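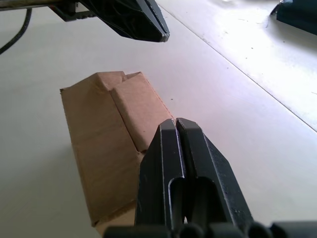 In Praise of the Plain Brown Box

Search this site Type and press enter

6 min read

September 7, 2024

My husband has a rule that any cardboard box coming into the house has to be flattened by bedtime, and I have broken it for most of our marriage. I don't do it to be difficult. I simply can't look at a good corrugated box, with its flaps folded over and a crease or two across the front from its travels, and see garbage. I see somewhere to put the Christmas lights, or the sweaters, or (and I know how this sounds) the other boxes.

We moved in May, from the apartment over the Kováčik bakery to a narrow little house on Tonano Street, and moving is when a person finds out what she really thinks about boxes. Friends kept telling us to rent the plastic crates. They're sturdy, they stack beautifully, they have those lids that fold together like hands, and a company called Nerent will drop them at your door and pick them up again when you're done. I called and got a quote of $267, and the young man on the phone was lovely about it, and I very nearly said yes. But the crates have to go back in 20 days, and I knew perfectly well that in 20 days I would still be hunting for the can opener.

So we went with cardboard, most of it used. The bakery saved us the boxes their flour bags came in, and the shoe store on the corner let us take whatever was out back, and a neighbor left a whole stack by our door without a note. Some were a little ragged at the bottom edge. A few leaned. I taped them all twice along the bottom and once up each side, and I wrote on them with the fat black marker that gave me a headache, and they did their job.

What I love about cardboard is that it lets you be wrong. You can cut it down when you've packed too little, or leave the flaps standing up and tape them into a sort of collar when you've packed too much. You can poke a hole in it for a lamp cord. When my mother's mixing bowl wouldn't quite fit, I slit one corner, bent the side outward and taped a patch over the gap, and it looked terrible and the bowl is on my counter this morning with bananas in it. Try that with a plastic crate!

I also think cardboard is kinder to the things inside it, or at least to the person packing them. There's a bit of give when you press on the side. A hard tub makes every plate sound as though it's already broken, and by the end of an evening of that my nerves are shot. With cardboard you get a soft sort of thud and a papery scrape, and that smell, too, the dry school-supply-closet smell, which I would wear as perfume if somebody bottled it.

Now, I do have to be fair to the other side, and my husband will read this. Cardboard hates a basement. We lost one box of paperbacks to a damp corner years ago and I still think about it. It isn't the thing for long storage under a sink or beside a water heater, and if you have mice you should ignore everything I've said. For the camping gear I gave in and bought two big tubs from Plasetti, gray with blue handles, and they're fine. They are perfectly good tubs. I have no feelings about them whatever.

The bigger complaint, the one I hear from tidy people, is that cardboard looks temporary, and that a house with boxes in it looks as though the people haven't decided to stay. I used to be embarrassed by that. We've been here all summer and there are still 12 boxes in the back bedroom – I went up and checked before writing this – and when guests come I shut the door. But I've come around to thinking that a box is an honest way to keep the things you haven't made up your mind about. Once something goes into a handsome lidded basket on a shelf, it's been promoted, and you will dust it for the rest of your life. A box with its top folded over is still asking you a question. I've given away three boxes' worth since June because they were sitting there asking.

And there's this, which I'd say to anyone about to move. Fold the flaps properly. You know the way, each one tucked under the next, all the way around, until the last one catches and the top bulges up a little in the middle. It won't hold for the truck, so tape it for that, but in the house it's all you need, and you can get back in with one hand while you're holding the phone with the other. My grandmother closed every box she owned like that, and I suspect she went through one roll of tape a decade.

The box I'm keeping longest had the shoe trees in it. It has a long crease on one side and the corner has gone soft, and at the moment it's holding the extension cords. Flattening day for that one has not been set.

3 comments

marigoldporch
I read this out loud to my sister, who has an entire closet of boxes "in case something needs returning." She would like you to know she feels seen. Do you save the packing paper too, or is that where you draw the line?

T. in the valley
Nice piece but I'm with the husband. We paid for the crates both times we moved and never regretted it. Having to give them back is what got us unpacked.

oldhouse_ruth
The tucked flaps! I've been trying to teach my grandson that for a year. He always gets the fourth one wrong and has to start over. As for the damp, I put mine up on a couple of scrap boards and they've done all right so far.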